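Zwischenbericht an die Förderstelle
Projekt Kleiderstube Ploka, Berichtszeitraum bis Ende Juli
Verfasst von Yaryna Kostiuk, Projektleitung
Zur Kenntnis: Kenneth Buchanan, Lennox Fördermittel

1. Stand des Vorhabens

Die Kleiderstube nimmt gebrauchte Oberbekleidung an, bereitet sie auf und gibt sie an Haushalte mit Berechtigungsschein aus. Gefördert werden die Einrichtung des Arbeitsraums, die Anleitung der Mitarbeitenden und die laufenden Kosten für Wäsche und Verpackung. Im Berichtszeitraum wurden 899 Teile aufbereitet und eingelagert. Nicht mitgezählt sind Stücke, die bereits bei der Annahme aussortiert und an die Textilverwertung weitergegeben wurden.

Der Schwerpunkt lag auf Hemden und Blusen. Davon kommt am meisten herein, und die Nachfrage ist hoch, vor allem für Vorstellungsgespräche und Behördentermine. Hosen und Jacken wurden wie im Antrag beschrieben nachrangig bearbeitet. Kinderkleidung nehmen wir weiterhin nicht an und verweisen dafür an die Ausgabestelle in Gunen.

2. Arbeitsraum und Ausstattung

Der Umzug in den größeren Raum ist abgeschlossen. Annahme, Falten und Lager sind jetzt räumlich getrennt, was vorher nicht möglich war. Die Regale von Jarumwood wurden geliefert und aufgebaut. Drei Böden kamen mit falschem Maß und sind reklamiert, der Ersatz steht noch aus. Bis dahin lagern die Übergrößen in Kartons unter dem Fenster.

Die Beleuchtung am Lagerregal ist noch zu schwach, dunkle Farben lassen sich dort abends kaum unterscheiden. Ein Angebot für zwei zusätzliche Leuchten liegt vor und bleibt innerhalb des Ansatzes für Einrichtung.

Am Arbeitsplatz zum Falten liegt eine große Tischdecke. Auf der blanken Platte sind uns glatte Stoffe zu oft verrutscht. Die Decke wird einmal in der Woche gewaschen, eine zweite zum Wechseln ist vorhanden.

3. Ablauf beim Falten

Bis zum Frühjahr hat jede Person nach eigener Gewohnheit gefaltet. Die Stapel waren ungleich breit, kippten im Regal und mussten vor der Ausgabe oft neu gelegt werden. Seit dem Umzug gilt ein einheitlicher Ablauf. Das Hemd wird ausgebreitet und mit der flachen Hand glatt gestrichen. Danach werden die Seiten mit den Ärmeln eingeschlagen, zuletzt wird der untere Teil nach oben gelegt. Die fertige Breite richtet sich nach dem Regalfach.

Gestreifte Hemden verwenden wir bei der Einarbeitung gern zuerst. An geraden Streifen ist sofort zu sehen, ob der Stoff schief liegt oder ein Umschlag schräg geraten ist. Bei dem dunkelblauen Hemd mit den feinen weißen Streifen laufen die Linien im Hauptteil senkrecht, im umgeschlagenen Stück links oben dagegen schräg. Karierte Hemden eignen sich auch, einfarbige kommen erst danach an die Reihe.
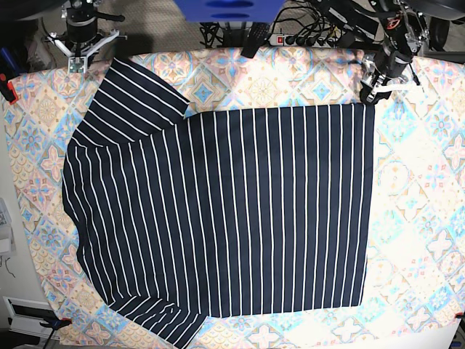 4. Qualitätskontrolle

Jedes Teil wird vor dem Falten auf Flecken, fehlende Knöpfe und offene Nähte geprüft. Kleine Schäden werden im Haus behoben. Fehlende Knöpfe sind der häufigste Mangel, gefolgt von aufgegangenen Säumen an der Manschette. Der Knopfvorrat stammt aus aussortierten Stücken und reicht für weiße und dunkle Hemden aus. Bei farbigen Knöpfen tauschen wir, wenn nötig, den ganzen Satz.

Zusätzlich wird ein Stapel pro Regal stichprobenweise nachgesehen. Dabei fielen 19 Teile auf, die zwar sauber gefaltet, aber in der falschen Größe einsortiert waren. Ursache waren meist herausgetrennte oder unleserliche Etiketten. Solche Hemden werden jetzt an Kragen und Brust gemessen und bekommen einen Papieranhänger mit der ermittelten Größe.

5. Personal und Einarbeitung

Im Arbeitsraum sind derzeit 10 Personen in wechselnden Schichten tätig. Drei davon sind im Berichtszeitraum neu hinzugekommen. Die Einarbeitung am Falttisch dauert zwei Vormittage und hat sich in dieser Länge bewährt. Die schriftliche Anleitung hängt aus, wurde aber als zu textlastig bemängelt. Eine kürzere Fassung mit Zeichnungen ist in Arbeit.

Die Stelle für die Lagerbetreuung ist noch nicht besetzt. Auf die erste Ausschreibung kam keine passende Bewerbung. Sie wird mit geänderter Stundenzahl neu veröffentlicht, die Änderung ist mit Herrn Buchanan abgestimmt.

6. Mittelverwendung

Die Ausgaben liegen im Rahmen des Finanzplans. Beim Posten Verpackung wurde weniger verbraucht als angesetzt, da die meisten Haushalte eigene Taschen mitbringen. Beim Posten Wäsche liegen wir leicht über dem Ansatz. Wir beantragen, den freien Betrag aus der Verpackung dorthin umzuwidmen. Der Antrag geht gesondert zu, die Belege liegen im Büro zur Einsicht bereit.

7. Nächste Schritte

Ersatz der reklamierten Regalböden und Umräumen der Übergrößen.
Montage der Leuchten am Lagerregal.
Fertigstellung der kurzen Faltanleitung.
Erneute Ausschreibung der Lagerbetreuung.
Vorsortierung der Winterware, die ab Herbst ausgegeben werden soll.

Rückfragen zu diesem Bericht bitte an Yaryna Kostiuk, vormittags im Büro der Kleiderstube.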